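3.2 How small bottles travel in reused boxes

We came to the question of bottles by way of the returns shelf at Didberg, where so many of the parcels that arrive in poor shape turn out to hold something tall, narrow and light. A jar will sit where you put it, more or less, and a bag of rice looks after itself, but a slender bottle with a nozzle on top has a high center of gravity and a small foot, and it would rather lie down than stand. Anyone who has packed a bathroom cabinet for a move will know the feeling! Of the 2000 household parcels in our log, 484 held at least one pump or spray bottle, and it is these that we take up in this section.

The boxes were ordinary corrugated cartons, most of them on their second or third trip, and we made no effort to pick out the handsome ones. Packers at both sites (Didberg and the smaller room at Junley) were asked to work as they would at home, with the bottle going in first and the soft things after it. We had expected people to lay bottles flat. Many did, but a good number stood them upright on the floor of the box and built the rest of the load up against them, and when we asked why, they told us that they had always done it that way, or that they worried about leaks.
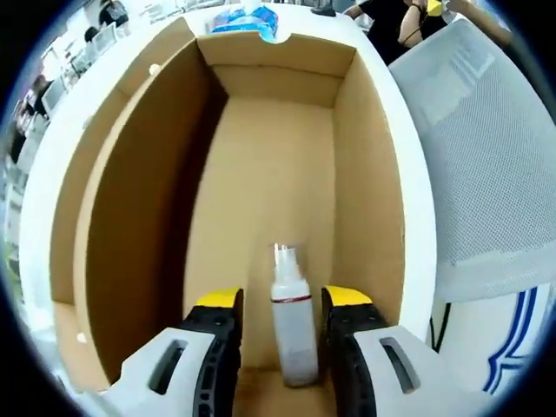 Figure 4. Spray bottle with a clear cap, upright on the floor of an open cardboard box.

Leaks were very much on the minds of our packers, and we think they deserve a fuller treatment than the earlier Skondia survey was able to give them. That survey recorded only whether a parcel was damp on arrival. We added a short note on the cap (present, loose or missing) and another on which way up the bottle was found, and the second of these proved far more trouble to collect than we had imagined, as boxes are so often turned over before anyone thinks to look. For the May parcels we therefore marked the top flap of each box in pencil before it was closed, and we kept up the habit through the rest of the study.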